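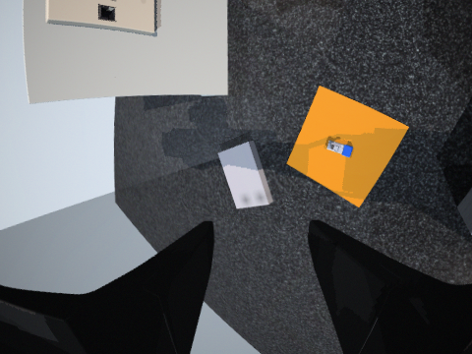 **Ticket 1234: label printer drops jobs after idle**

Status: closed
Reported by: Kevser Kozan, Aswood front office
Handled by: Elżbieta Michalski

**Symptom**

First print after lunch never comes out. Queue shows the job as sent, then clears. Second attempt prints normally. Windows logs no error. Affects both PCs on the Avcı subnet.

**Log**

Wednesday, 9:10. Reproduced. Left printer idle 60 minutes, sent one label, nothing printed. Ping to the printer failed on the first four packets, then replied.

9:40. Swapped patch cable and switch port. No change.

10:25. Printer firmware is build 259. Release notes for later builds mention sleep timer fixes. Did not update yet, wanted to rule out the driver.

11:15. Removed the Cavex driver, installed the generic one. Same result, so driver put back.

13:30. Sleep timer on the printer's web page was set to 45 minutes. Set to "never". Idled another hour, first label printed.

14:50. Kevser reports the timer went back to 45 by itself. Confirmed. Premolach, the print management service, pushes its own profile at every sync and overwrites local settings.

15:05. Changed the timer in the Premolach profile, forced a sync, power cycled the printer. Setting held.

**Resolution**

Sleep disabled in the central profile. Three idle tests passed. Firmware update moved to a separate ticket.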